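The planner is the easy part

Every few months somebody shows me a new planning layer and asks what I think. It takes a sentence such as "tidy the table", breaks it into steps, prints the steps in a neat coloured tree, and hands them down to something that moves the arms. The tree is always lovely. I have stopped looking at it.

My complaint is with where the credit goes. When a run ends well, the planner is praised for having understood the task. When it ends badly, the fault is put down to "execution", as though execution were a careless junior in another office. I spent most of January reading logs from Divholm, our in-house task runner, and the plans in them were nearly all fine. A person could have written them on the back of a receipt. Pick up the thing, move the thing, let go of the thing. What went wrong went wrong inside the words "move" and "let go", and the tree had nothing to say about either.

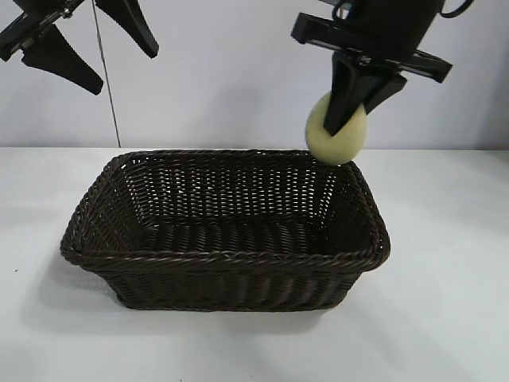 Success checks are what I would spend the money on. Most of the ones I meet are a distance and a threshold: if the object's estimated centre is close enough to the target's, tick the box and go on to the next step. Now take a sponge held in the fingers just off the back corner of a wicker basket, its underside all but touching the rim. How far is it from the basket? By any sensible ruler, next to nothing. Is it in the basket? Plainly no. Opening the fingers there is a decision about which side of a braided edge a soft egg-shaped thing will come down on, and a check that only knows about centres and distances has no opinion on that.

People tell me perception will sort this out, and perhaps it will. I would be happier if the people saying so had tried it on something woven and nearly black. A basket like that has a wall you can see light through, a rim that bulges at one corner, and an inside hardly different in colour from its outside. Kramer, the tracker we were all told to adopt, wants to fit a clean box round everything it meets. A clean box has a straight top edge, and so the planner above it believes in a straight top edge too.

Then there is the squeeze. Our gripper driver reports finger width, and a sponge makes finger width almost meaningless as a sign of a good hold. We wrote 4 separate rules to cope with soft objects, and each of them was somebody's reaction to one bad afternoon.

I don't think planners are useless. Long jobs need one, and Dulmont's is decent. But I have sat through a talk with 8 slides on step ordering and a single line on how the system knows a step is done, and the line said "verified visually". Verified by what, against what, and what does it do when the answer is no? I asked. The reply was that it retries.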